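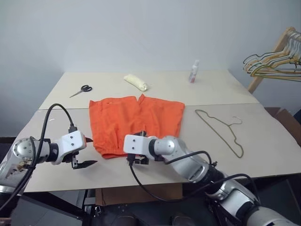 1. 机の準備

このページは、Cindthorpe ロボットクラブで「洗濯物の課題」を始める人のための手順書です。課題の内容は、机の上に広げた短パンを二本の腕でたたむこと、そして慣れたあとで、ハンガーにかけてラックに戻すことです。腕の電源の入れ方と非常停止ボタンの使い方は、最初の講習で習ったものとして書きます。まだ講習を受けていない人は、先に受けてください。

机は二枚の板を合わせて作ります。板の継ぎ目は、腕から見て横方向になるように置いてください。継ぎ目に段差があると、指先が引っかかります。手で継ぎ目を左右になでて、爪が当たるようなら、板の下に紙をはさんで高さを調整します。一か所だけ直すと別のところが浮くことがありますので、最後にもう一度、全体をなでます。

机の板は明るい色です。白い服や薄いベージュの服は、カメラの画面で板との境目が見えにくくなります。最初の練習には、色がはっきりした服を選んでください。オレンジの短パンは輪郭がよく見えて、操作する人にも楽です。

2. 服の置き方

短パンは、腰の部分を奥、裾を手前にして置きます。完全に平らにする必要はありません。以前は、先輩の指導で毎回アイロンをかけたように伸ばしていましたが、その状態だけで練習した動作は、少ししわがあるだけで失敗しました。今は、しわが残ったまま始めます。裾が少し丸まっていても、そのままで結構です。

ただし、次の状態のときはやり直してください。

・ポケットの布が外に出ている
・片方の脚が裏返しになっている
・腰のひもが机の外まで伸びている

置く位置は毎回少し変えます。左右に手のひら一つ分、前後に指三本分ぐらいの範囲で動かします。角度も少しだけ変えます。初めての人は、きれいにまっすぐ置きたくなりますが、がまんしてください。私も最初の月はいつもまっすぐに置いてしまい、あとで記録を見た仲間に注意されました。

3. まわりに置く物

課題に使わない物も、机の奥の方に置いておきます。はさみ、スプレーボトル、小さな袋入りの物など、家の洗濯場や裁縫箱の近くにありそうな物を選びます。家で使う机には、普通いろいろな物がのっています。何もない机だけで練習した腕は、見慣れない物が一つあるだけで動きが変わることがありました。

置き方の決まりは少しだけです。

はさみは必ず閉じて、腕が通らない奥の板に置きます。刃を操作者の側にまっすぐ向けないでください。斜めなら問題ありません。

スプレーボトルは、中身を捨てて、よく乾かしてから使います。倒れたときに水が出ると、手首のケーブルの接続部が危ないです。ラベルははがさなくてもいいです。

やわらかい袋は、腕が間違えてつかんでも壊れません。ですから、三つの中では一番手前に置いてもかまいません。

記録の途中で物が倒れたときは、直さないで最後まで続けてください。終わってから、メモの欄に「倒れた」と書きます。途中で人の手が画面に入った記録は使えません。

4. ハンガーとラック

ハンガーは針金の細いものを使います。プラスチックの太いものより難しいですが、黒い指の間にしっかり入りますし、クリーニング店から無料でたくさんもらえます。色は混ざっていていいです。

一本だけを机の右側に置いて、残りはラックにかけておきます。机のハンガーは、フックを右に向けます。三角の部分は少し斜めでもかまいません。フックが奥を向いていると、右の腕の手首が回りきらなくて、途中で止まります。この失敗は本当に多いので、始める前に必ず見てください。

ラックのハンガーは、からまりやすいです。からまった束から一本を取り出す練習は、別の課題として後でします。今の段階では、腕はラックの束にさわりません。人が一本を外して、机に置いてください。

ラックの位置は、机の右の奥です。腕を右いっぱいに伸ばして、指先がラックの柱に届かないことを、電源を切った状態で確認します。届いてしまう場合は、ラックの方を動かします。腕の台は動かさないでください。台を動かすと、位置合わせを全部やり直すことになります。

5. ケーブルの確認

手首から出ている黒いケーブルは、少し余裕を持たせてあります。余裕がないと手首を回したときに抜けますし、余裕がありすぎると机の端や服に引っかかります。確認は次の順番でします。

（1）両方の腕を待機の位置に戻す。
（2）左の手首をゆっくり右に回し、止まるところまで行ったら、左に回す。
（3）ケーブルが引っ張られていないか、横から見る。
（4）右の腕でも同じことをする。
（5）右の腕を机の手前の端まで下げて、垂れたケーブルが端にはさまらないか見る。

はさまりそうなときは、面ファスナーのバンドで腕の上の方にとめます。結束バンドは使わないでください。切るときにケーブルまで切ってしまったことが、前の学期に二回ありました。

6. 制御ソフトの設定

操作用のパソコンで Bevalico を起動します。これはクラブで作っている小さな制御ソフトで、正式な説明書はまだありません。画面の上から順に設定します。

課題名：shorts_fold と入力します。ハンガーの課題では shorts_hang にします。大文字は使いません。日本語の名前にすると、あとで集計のプログラムが読めなくなります。

一回の長さ：上限を200秒にします。普通はもっと早く終わります。上限まで行った記録は自動的に「時間切れ」の箱に入ります。

指の力：4に設定します。これより強くすると、薄い布にあとが残ります。弱くすると、腰のゴムの部分を持ち上げるときにすべります。厚い生地の服に変えたときは、自分で変えないで、まず当番の人に相談してください。

保存先：共有のディスクの Pornurora というフォルダを選びます。名前の由来は私も知りません。私が入部したときからこの名前でした。自分のパソコンに保存して後でコピーするのは、やめてください。同じ番号の記録が二つできます。

設定が終わったら「確認」を押します。両方の指が一度開いて、一度閉じます。片方しか動かないときは、ソフトを終了して、その腕のケーブルを見てください。たいてい、手首の上の差し込みがゆるんでいます。

7. たたむ動作

動作の順番は、全員で同じにします。人によって順番が違うと、学習のときに腕が迷ってしまい、途中で止まる動きになります。好みがあると思いますが、次のとおりにお願いします。

まず、両方の腕を短パンの手前に下ろします。指は少し開いておきます。全部開くと、となりのしわまで一緒につかみます。

次に、右の指で右の裾の角をつかみます。つかむ場所は、端から指一本分だけ内側です。端そのものをつかむと、持ち上げたときに布が回ります。左の指は、股の縫い目のあたりを軽く押さえます。押さえるだけで、つかみません。

右の裾を持ち上げて、左の脚の上に重ねます。高く持ち上げる必要はありません。布が机から離れたら、すぐに左へ運びます。速く動かすと空気が入ってふくらみますので、ゆっくり動かします。

続けて、右の指で腰の右の角を持って、左の角の上に重ねます。裾と腰の位置が少しずれても、この段階では直しません。

重なったら、両方の腕で裾の左右をつかんで、奥へ運び、腰の線に合わせて置きます。指を開いて、真上に五センチ上げてから、待機の位置に戻ります。斜めに戻ると、指が布を引っ張って、せっかくたたんだものが開きます。

最後に「終了」を押します。腕が完全に止まってから押してください。

8. ハンガーにかける動作

たたむ動作が十回続けてできたら、こちらに進みます。短パンをハンガーの下の棒にかけるだけの、簡単な形です。クリップは使いません。

先に、短パンを縦に一回だけ折ります。7の前半と同じです。それから、右の指でハンガーのフックの根元をつかみます。細い針金ですので、指の真ん中ではなくて、先の方ではさんだ方がよく見えます。ハンガーを立てて、三角の部分を左に向けます。

左の指で裾をつかんで、三角の中に通します。ここが一番難しいところです。操作する人の目には通ったように見えても、布がハンガーの後ろに回っていることがあります。横のモニターを必ず見てください。布の先が三角の向こう側に出たら、左の指で一度放して、反対側から持ち直して、半分の長さまで引きます。

ラックまで運ぶ部分は、今はまだ記録しません。かけ終わったら、ハンガーごと机に寝かせて終わりにします。

9. よくある失敗

布を二枚一緒につかむ。短パンは前と後ろの二枚が重なっていますので、二枚一緒につかむのは正しいです。問題は、一枚だけをつかんだときです。持ち上げたときに下の布が机に残っていたら、下ろしてつかみ直します。つかみ直しは二回までにして、三回目になったら中止します。

指が机を押す。下げすぎると、板がたわんで、小さい音がします。音がしたら、すぐに少し上げてください。布の厚さは薄いですが、指先を机に強く当てなくてもつかめます。やわらかい裾を軽くつまむ感じです。

左右の腕が近づきすぎる。ソフトが自動で止めますが、止まった記録は使えません。短パンの真ん中で両方の腕が同時に作業する場面を作らないようにします。

操作者が疲れる。三十分で交代してください。疲れてくると、動きが速くなって、最後の戻り方が雑になります。自分では気がつきません。

10. 記録の見直し

その日の記録は、その日のうちに見直します。別の人の記録を見る決まりです。一つずつ「使える」「使えない」「わからない」に分けてください。「わからない」が多くても、恥ずかしいことではありません。次の集まりで一緒に見ます。

きれいにできた記録だけを残すのではなく、少し失敗して、自分で直した記録も残します。つかみそこねて、落ち着いてつかみ直した動きは、腕にとってよい教材です。一方で、あわてて何度も開いたり閉じたりした記録は外します。

今、フォルダには全部の課題を合わせて3,477件の記録があります。そのうち、短パンをたたむ課題で「使える」になったものは525件です。シャツとタオルの方がずっと多いので、11月までは短パンを優先します。服の種類も増やしたいと思っています。家に着なくなった短パンがある人は、洗ってから持ってきてください。サイズは大人用でも子供用でもいいです。ファスナーがついているものは、今回は使いません。

11. 片づけ

腕を待機の位置に戻して、ソフトを終了してから、電源を切ります。順番を逆にすると、腕が自分の重さで下がって、指先が机に当たります。

服はたたんで、課題の箱に入れます。はさみは引き出しに戻してください。机のハンガーはラックに戻します。机の下には段ボール箱以外の物を置かないでください。特に、かばんのひもは、足もとの金属の枠にからまります。

当番表に、使った時間と、気がついたことを一行書いてください。英語でも日本語でもいいです。この手順書で日本語がわかりにくいところも、同じ欄に書いてくだされば、直します。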